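Visit notes: open day at the Binmont handling lab
Nov 27, 2020

Binmont opened its handling lab to trade visitors for one afternoon. I run a small packing and returns operation, and I went to find out whether any of the arms on show could take over work we now do by hand: clearing a bench, sorting mixed parts into trays, putting small items back where they came from. These are also the chores most people have in mind when they ask about a robot for the home, and the lab makes no distinction between the two markets.

The tour covered 4 stations. Group size was limited, and each station had an engineer who ran the equipment and took questions. Times were not posted, so the order depended on which bench was free.

Station one was a tote picker built by Sorkel. It lifts boxed goods with a suction cup and places them on a belt. On rigid cartons with a flat top face it worked every time I watched. On a bagged item the cup lost vacuum and the cycle stopped until the engineer pressed reset. Sorkel states a limit of 6 kilograms per pick. The unit needs a fenced area and a compressed air line, which rules out a kitchen and also rules out most of our back room.

Station two was a towel folder from Grewal. The cloth has to be presented flat, by a person, with two corners in the clips. Folding then takes 40 seconds. Our slowest packer folds a towel in a fraction of that, including the part where it is picked out of the pile. The fold itself was square and repeatable. Grewal's engineer said the corner-finding stage exists in a separate unit and was not ready to show.

Station three was the one I had come for. The task is tabletop rearrangement by pushing. The arm carries a plain black rod in place of a hand, and the work is a set of small colored blocks on a wooden board: stars, cylinders, a cube and so on. An instruction is typed in ordinary words, such as moving one block next to another, and the controller has to work out which block is meant, where to put the rod and which way to push.
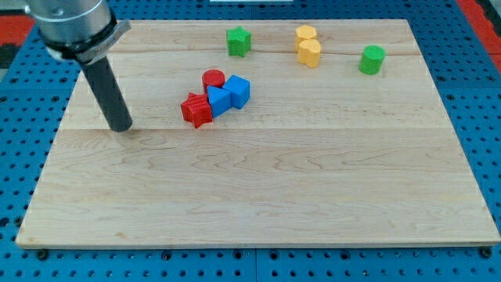 Oana Tudose objected that pushing is the wrong test for a shop floor. Her view was that a bench is cleared by lifting things off it, and that a machine which can only slide parts will herd them into a corner and get stuck. She would accept it for squaring up cartons on a table and for nothing else.

I think that undersells it. A good share of bench work is contact work: nudging a part against a stop, separating two items that have come to rest against each other, sweeping offcuts toward a chute. None of it needs fingers. It does need the machine to predict how a part will turn when it is pushed off center, and a star turns differently from a cylinder. Separating touching pieces is the harder case, as a push on one is carried into its neighbors. The engineer agreed that tight groups account for most of the failed instructions.

The bench is allowed up to 90 seconds per instruction before it is scored as a failure. I asked what happens when a part goes over the edge. The run is stopped and the part is put back by hand. There is no recovery routine at present. For our purposes that would mean an attendant, and an attendant could do the sorting.

I also asked about lighting, clear plastic and parts of the same color as the work surface. Lighting has been tried with the blinds open and closed. The other two have not been tried.

Station four was a shelf-facing unit from Grustow, a wheeled base with a paddle that pulls stock to the front of the shelf. It handled cans well and tipped over tall bottles. Of everything on the tour it was nearest to a product. Grustow plans a trial in a store in February.

My reading, for anyone with a similar operation: rigid cartons, yes, if you have the floor space and the air supply. Shelf facing, possibly next year, for low and stable goods. Mixed small parts on an open bench, no. Household tidying is further off again, as a home offers all the hard cases together and has no engineer standing by.

Parking is behind the building and the entrance is on the far side, up the ramp. Safety shoes were required at station one only. Loan pairs are kept at the desk in most sizes.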